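Ciretthorpe Community Boards > Food and Kitchen > General chat

Thread: Has anyone actually given up on proper crockery?

pennyfarthing_lane
Right, I need opinions and I know this lot has plenty. We've moved into the new place in Ciretthorpe (the tall thin houses behind the station, if you know them) and in the move we lost 14 dinner plates. Fourteen! One box, one dropped corner, that was that. They were a wedding set and I'd been carting them about for 20 years, so I had a little cry on the stairs and then ordered a takeaway.

Now I can't decide whether to replace them with something decent or just go plastic for everyday and stop worrying. Other half wants stoneware. I want to be able to drop things.

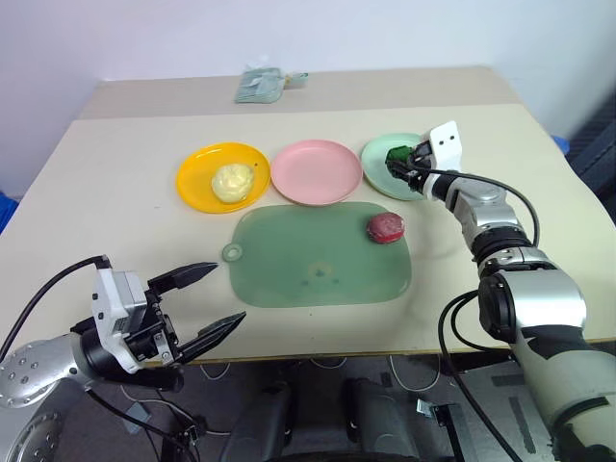 Plastic plates and the green chopping board on the table

I quite like the colours! But is it a bit children's party for two people in their fifties?

mossgate
Not childish at all. We went plastic for everyday when we had the caravan and never went back. You do have to be fussy about what goes on them though. Curry will stain, beetroot will stain, and anything you cut with a steak knife leaves scratches you'll be looking at for ever. For toast and salad and sandwiches they're grand.

Dor_on_the_hill
Going to disagree with mossgate. I hate eating off plastic. The food goes cold in seconds because you can't warm the plate, and the knife makes that horrible dull noise. A roast dinner on a plastic plate is a sad thing. Get yourself down the charity shops, I've picked up a whole mismatched set for 40 quid over the last year and I love every one of them.

mossgate
Who is warming plates in this day and age?

Dor_on_the_hill
Me! Every night! Bottom oven, ten minutes!

kettle_and_su
I'm with Dor on warm plates but not on mismatched. It would drive me up the wall, they never stack. Have a look at Brimero, the factory shop out past the ring road. They do seconds in plain white, with a wobbly rim or a speck in the glaze, and you'd never spot it with your tea on top. If you break one you just go and get another. Mind the opening hours, they shut at four and they mean it.

pennyfarthing_lane
Ooh, didn't know about Brimero, thank you. I do warm plates for a Sunday dinner, I'll admit. Other half is now reading over my shoulder and saying "told you".

While I'm on, what do people do about colour? I've got it into my head that food looks nicer on some colours than others. Anything pale vanishes on the yellow and I haven't decided what pink is good for.
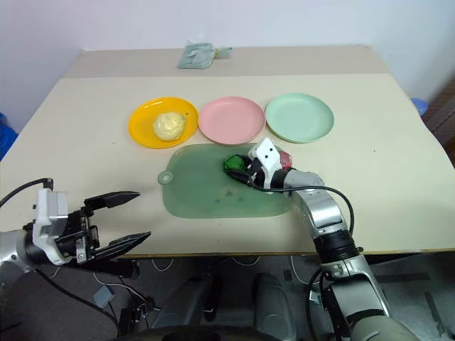 Yellow, pink and mint side by side

gravyboat77
Pink is for green things. Peas, salad, a nice bit of broccoli. Mint is for tomatoes and strawberries. Yellow is for nothing, in my view, except maybe a biscuit. My sister had yellow plates all through the eighties and everything she made looked poorly.

mossgate
Harsh on yellow! A fried breakfast on a yellow plate is cheerful.

gravyboat77
The egg disappears.

tallow_end
Bit late reading this one. Whatever you buy, check your cupboards first. Those tall thin houses have shallow wall units and ours won't shut on anything much over a side plate. We bought big Sketetti dinner plates without measuring and they lived on top of the fridge for a year before I gave them to my niece. Lovely plates too, I was gutted.

pennyfarthing_lane
Oh no. I've just been and measured. We've got 30 cm in the good cupboard and a fair bit less in the one by the cooker, thanks to a pipe. How big are dinner plates normally??

kettle_and_su
The white ones at Brimero are a bit under that, but take a tape measure. Mine does for cupboards, curtains and the cat flap.

Dor_on_the_hill
Use the good cupboard for plates and put your mugs by the pipe. Sorted.

pennyfarthing_lane
Okay, I think we've got a plan. White seconds for dinners, plastic for lunches and the garden, and I'm keeping the yellow whatever gravyboat says. Going to the factory shop once the car's back from its MOT. Does anyone know if they do bowls? All mine survived except the big pasta one.

kettle_and_su
They do bowls, back left corner behind the teapots. Check the bottoms, some of them rock.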